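I went to a robot open day and came home with a view on towels

The invitation said "an evening with the machines of tomorrow", and I turned up in June with a notebook and the wrong shoes, expecting at the very least something with legs. Kutito has the upper floor of the old Dorberg building, up a staircase that smells of floor polish. At the top there was a table of name badges and a plate of biscuits that had already been got at.

There were three talks before we saw anything move. The first was by a man from Amaral who had 53 slides and a cold. I learned that a robot finds a sock harder than a car door, because a car door stays the shape it was when you last looked at it. He said this four times in slightly different words, and by the fourth I had started to feel sorry for the robot.

Then Maribel Tamayo took ten of us down the corridor to see the teaching. She runs the household side of things, and she has the patience of a person who has been asked about the robot uprising at every event since she started. (The woman next to me asked about the robot uprising.) What she wanted us to understand was that before a robot arm folds anything, a person has to do it first, over and over, holding the same sort of grippers the arm will have. You squeeze, the jaws close, the whole thing is recorded, and you start again.

The bedroom was one of several they use. I have slept in worse.
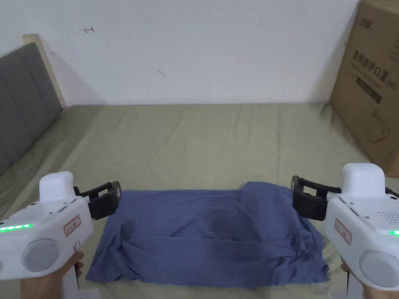 A gripper in each hand and one blue cloth to sort out.

It is slow. I had imagined a sort of brisk hotel-chambermaid business and it's much more like watching your uncle eat peas with chopsticks. You can't feel the fabric, Maribel said, so you have to look for everything: where the edge is, whether you've got one layer or two. She reckons new people take 214 goes before they stop swearing, and I don't think she made the number up, she looked like she'd kept a tally.

We were all offered a turn. I held back for the sake of politeness and then went third. The grippers are bulkier than you'd like, and my first attempt gathered up a good deal of sheet along with the cloth. My second produced a shape I'd call a parcel. Maribel said all of it was useful, mistakes included, in the voice my piano teacher used to use.
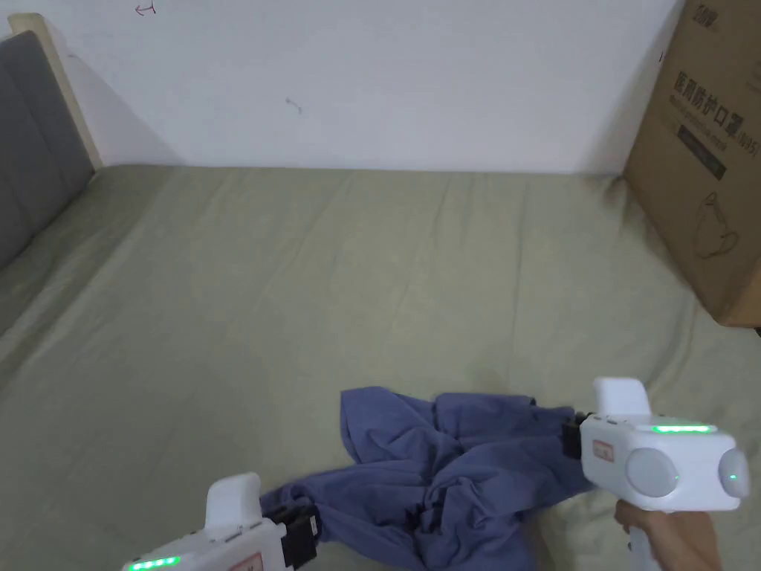 What I kept thinking about on the bus was how much I do at home without noticing. I fold a towel while shouting up the stairs about shoes. Give me a pair of jaws on handles and I can't reliably find a corner. The Drundolis people, who had the stand by the lifts, are apparently aiming for 200 different household jobs, and having failed at one I'd like to know which they consider the easy ones. I did ask. I was given a tote bag.

Would I go again? Yes, probably, and I'd skip the slides and get to the biscuits sooner. They're planning another in the autumn with a kitchen, and Maribel mentioned washing up, which I'm better at.

The tote bag has already split.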